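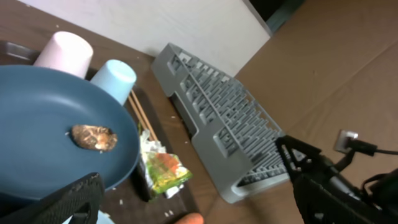
Kornometti Finger Set, Revision 3

March — by Deirdre Mulligan, Drurnitz product support
4 min read
36 shares

If you already own a pair of Kornometti fingers, please read the part about the hinge first, even if you only came here to order spares. We've changed the set, and we changed it after a fault that we should have caught ourselves.

Kornometti is our two-finger set for small tabletop arms, sold to people who want to handle ordinary household things: plates and cups, food, wrappers, a dish rack that needs to move over a few inches. It has been a friendly little product for us, and a lot of you have written in over the years to say what you've been picking up with it (keep those letters coming, we pin them up in the shop).

What went wrong

Last fall Adhiambo Chege wrote to us from Clarnent, where she looks after the arms in the kitchen lab. One of her grippers had started to hang on opening. It would close on a cup, carry it, lower it to the table, and then one finger would stay put while the other swung out. The cup got dragged sideways and went over. Plastic, luckily. She cleaned the fingers, ran it again, and it behaved for two days before doing the very same thing.

We asked her to send the pair back, and when we opened up the hinge we found a grain of rice, broken in half, wedged behind the lower link. There was starch packed in around it, too. The Revision 2 hinge has an open slot on its inner side, and anything small and hard that gets in there can't easily get out again. The worse half of the news is that the controller reads the stuck finger as open. It sees the motor reach its position, the belt slips a little, and no fault is raised. An arm in that state will go on to its next move believing its hand is empty.
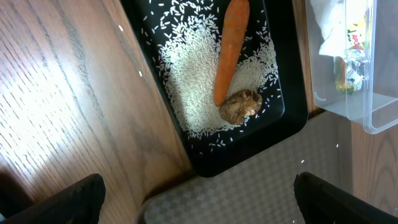
Photo: Drurnitz application bench

Loose dry food is the hardest thing we know of for a hinge like this one. A carrot or a dried mushroom is no trouble by itself, but when it's lying on uncooked rice the fingertips have to go down among the grains to get hold of it, and grains travel. We had tested Revision 2 with flour and with water and with a good deal of soapy water, and we had never once put it in a tray of rice. I'm sorry about that — it's such an everyday thing to have on a table.

What's new in Revision 3

The slot is closed with a molded cover, held by two screws. The lower link has been shortened slightly so that it clears the cover through the whole stroke. The textured pads are the same as before, and any spare pads you have in a drawer will still fit. There's also a controller update that compares motor position with finger position and stops the arm when they disagree. Please install it whichever revision you have.

We ran the new hinge for 300 hours over rice, lentils and coarse salt and had no hang-ups. We did find salt in the mounting screws, so do brush those out now and then.

If you have Revision 2

Stop using the fingers around grains, seeds, crumbs or sugar until the cover is on. The cover kit is free, and fitting it takes a small hex key and a bit of patience. Switch the arm off and unplug it before you put your own fingers anywhere near the hinge. A stuck finger can let go suddenly when the blockage comes out, and it closes hard enough to give you a nasty pinch.

The revision number is on the back of each finger, just under the mounting plate. If it has worn off, send us a picture and we'll tell you which one you have.

Ordering

Sets are sold in pairs, with pads, screws and the hex key. Customers of Coşkun can order the set or the free cover kit through them as usual. Everyone else can write to the support desk, and on most days the reply will come from me. Cover kits go out every Tuesday.

12 comments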